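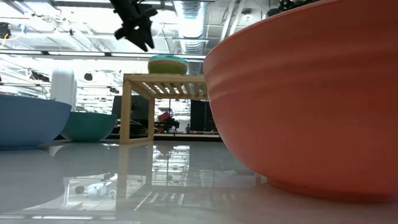

I finished Wendine's turtle anatomy model kit on Wednesday night and I'm still grinning! You get 388 pieces, and the shell lifts off so you can see how the ribs and spine are fused right into it (I'd read that for years and never really pictured it). The lungs sit up under the top shell, just where they should. My two gripes are a stiff jaw hinge and a booklet by Heikki Peltonen with tiny print. It took me about 2 weekends, and I'd happily start over tomorrow. Next up is their frog, if the store gets it back in July.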